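Will a robot ever put my socks away?

I've been nagging Shirin Bakhtiari for this chat since April. She works on home robots at a small outfit called Pranora, and I have a flat full of washing, so I had my questions ready.

First one, obviously: can they do chores yet?

"Some bits of some chores," she said, laughing. "People want me to say yes or no. A drawer is a good place to start, if you want to know where we are."

A drawer! I open 17 of those before breakfast. But Shirin's team practises on them in simulation, over and over, before a real arm gets anywhere near real furniture.

"You do it without looking," she said. "The arm has to work out where the handle is, line its fingers up, get a hold and then pull straight. If it comes in at a bad angle it just shoves the whole cabinet." Their last batch was 1,735 tries on screen, and she reckons 86 per cent of them ended with the drawer open. I thought that sounded brilliant. She pulled a face. "Would you keep a kettle that worked 86 per cent of the time?"

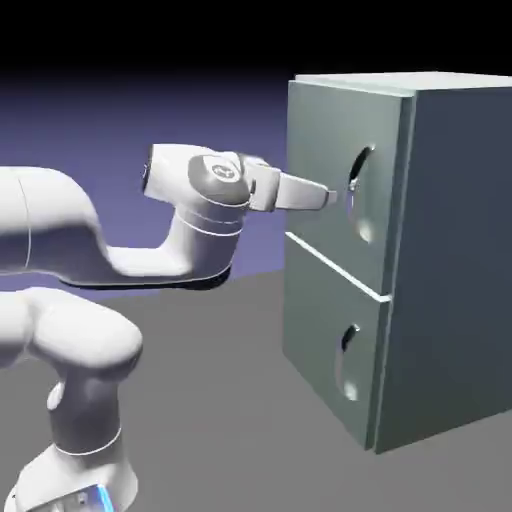

So what about the socks?

"Socks are horrible," said Shirin, quite cheerfully. Cloth flops about and never lands the same way twice, and simulated cloth is slow to run. Her colleague Ayuba Acheampong has been on folding for ages - tea towels, mostly - and he still does his own at home by hand.

I asked if she'd have one in her kitchen. "To wipe a table, maybe. I'd stay in the room, though."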